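Home Articles Opinion Workshop Notes Archive Subscribe

Leave the Cell Alone on Fridays

By Siwan Voyle
December 2023
4 min read

I look after one picking cell. It has a single arm, a two-finger gripper, a wrist camera, a white table and a light overhead. It picks soft goods out of mixed bins for a toy returns business, and it has been mine to keep running since February. My opinion after all that time is simple. Most of what goes wrong with a cell like this is done to it by people who meant to improve it.

The usual pattern goes like this. Picks start failing on Thursday afternoon. Someone looks at the log, decides the grip force is too low and raises it. The next shift sees crushed packaging and lowers the speed to compensate. Then the queue backs up, so somebody shortens the settle time after the camera takes its picture. By Monday there are three changed settings and no record of what the first fault was.

In our case the first fault was a dirty lens cover. Plush sheds. The fibers are fine enough that you don't notice them on the table, but they collect on anything near the fingers, and a wide lens on the wrist is very near the fingers. I wiped the cover with a dry microfiber cloth, put all three settings back and the cell ran normally for the rest of the week.

I now keep a paper logbook on a string by the control cabinet. Every change gets a line with the old value, the new value and initials. We had software for this, a package called Sekurley, and it does record changes, but it records them four menus down and people don't go there. They do read a notebook that is hanging in front of them.

The second thing I would argue for is a fixed set of test items. When I took over, the cell was being checked with foam blocks. Foam blocks are easy. They are square, they don't sag and they sit where you put them. A stuffed animal has arms and legs that fold under it, and a tag that can be picked up by mistake when you wanted the body. Round ones roll against their neighbors. If your cell handles plush, test it on plush, and pile the pieces together so they touch. We run the same set every morning before the first bin, and we replace a toy only when it wears out.

Finger pads are where I part company with the manufacturer's advice, or at least with the advice I was given by the dealer. Ours came from Rind and the dealer told us to change them every 3000 picks. I think a number is the wrong way to decide. Pads on smooth vinyl last a long time. Pads on looped fabric glaze over sooner, and you can feel it with a thumb. I check them by hand every morning and change them when they feel slick – sometimes that is early and sometimes it is well past the number. The spare set lives in a bag inside the cabinet door, along with the right hex key, so that the job takes minutes and doesn't involve a walk to the tool crib.

Cables deserve more attention than they get. The camera lead runs down the wrist, and every rotation works it a little. A lead that is going bad looks exactly like a vision problem, and I have watched a contractor from Droltent spend 2 days recalibrating a camera that needed a new connector. Flex the cable while someone watches the picture. Do that before you open the calibration screen.

I know the case against me. Machines are bought to be pushed, and a cell that never gets tuned will never get faster. I agree with that. Tune it, but do it early in the week, one value at a time, with the morning set run before and after. What I object to is tuning as a reaction to a fault you haven't found yet – and doing it on a Friday, when the person who has to live with it has gone home.

Comments (3)

wutier_user: We run a Wutier arm on similar work and had the same trouble with lint. A small air nozzle near the lens helped. You still have to wipe it.

Dock 141: Disagree on the pads. If you go by feel, you get a different answer from every operator. A count is at least the same for everybody.

Siwan Voyle: Fair point. On our cell one person checks them, so it stays consistent. With a bigger crew I would probably use a count as the upper limit and still check by thumb.
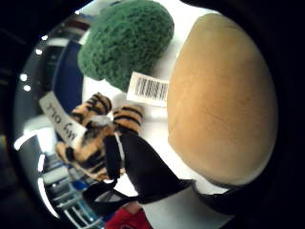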